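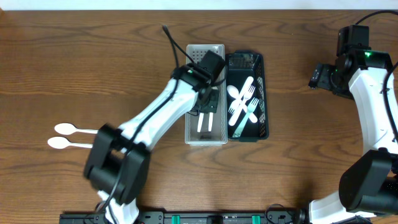 2 min read

How to Oil a Wooden Tabletop

Oil is the easiest finish to put on a table at home. It needs no spray gun, and a worn spot can be fixed later without stripping the whole top.

What you need

Hardwax oil or pure tung oil
Sandpaper in 120, 180 and 240 grit
Four or five lint-free cotton rags
A vacuum with a brush head
Nitrile gloves

Step 1: Clear and clean

Wipe the top with a damp cloth and a drop of dish soap. Let it dry overnight. If there is old wax on it, go over it with mineral spirits first, or the new oil will sit in blotches.

Step 2: Sand

Start at 120 and work up to 240, always along the grain. Scratches that run across the grain show up dark once the oil goes on. Vacuum between grits. Don't go finer than 240 unless the can says so.

Step 3: First coat

Pour a small puddle in the middle and spread it with a rag until the wood looks evenly wet. Wait 15 minutes, then wipe off everything that hasn't soaked in. Most sticky tables come from skipping the wipe.

Step 4: Second coat

Leave the first coat for up to 24 hours. Rub lightly with a used piece of 240, dust off, and repeat step 3 with half as much oil. Oak and ash may want a third coat.

Step 5: Let it cure

You can set a plate on it the next day. Keep water and hot pans off it for 5 days, longer in a cold room.

Rags soaked in oil can catch fire on their own. Lay them flat outdoors to dry, or put them in a metal can filled with water and close the lid.

Re-oil once a year. I do mine in September, while the windows can still be left open.

Alina Lazăr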